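Demonstration gathering (robot learning)

Demonstration gathering is the work of recording a task many times so that a learning system can be trained to copy it. A person usually steers the arm, and each attempt is saved as an episode of camera views, joint positions and gripper commands. Supporters describe it as a way to teach robots without writing rules. Critics answer that the rules have been moved into the choice of objects, table and starting layout, where they are harder to see.
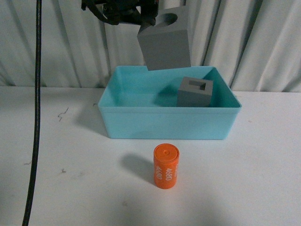
Lekuddale, 17 September 2025

Typical setup

The Grenisura set, recorded at Lekuddale under Najwa Qaisi, is often cited as a small, plain case. It uses two gray cubes, one with a round hole and one with a rectangular hole, an orange cylinder marked "4680", and a blue plastic bin on a white table. A curtain closes off the background. The published set holds 1566 episodes, recorded in sessions of 40. Operators were told to move one object at a time and to keep failed grasps in the record, although an early July release left many of them out.

Resets

Between episodes the objects go back to a starting layout. Reports on such projects tend to give this a single line, yet it takes up much of the working day and shapes the result.

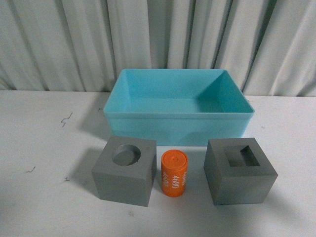

A row that always has the cylinder between the two cubes teaches the system where to reach before it has learned what to look for. Omar Sfeir, who reviewed the set for the Zirkley group, argued that small changes in the angle of a cube do little to fix this. Qaisi's reply was that wider variation had been planned for a later round. No such round has been released.

Claims and doubts

The makers reported that a system trained on 500 episodes did nearly as well as one trained on the full set. They took this as a sign of efficient learning. Selvaraj Fakir read the same result as a sign that the later episodes added little new. When Suha Sabbagh repeated the test with a patterned cloth in place of the curtain, 38 percent of attempts succeeded, well under the published figure. The makers have disputed her camera placement.

It also remains unsettled whether episode counts should be compared at all. Two projects may use the same word for very different lengths of work, and few say how many attempts were thrown away.

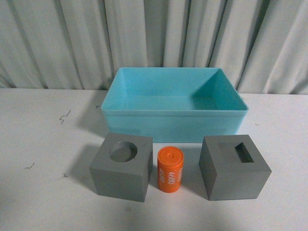
See also

Imitation learning
Teleoperation
Ghanem reset protocol
Dataset bias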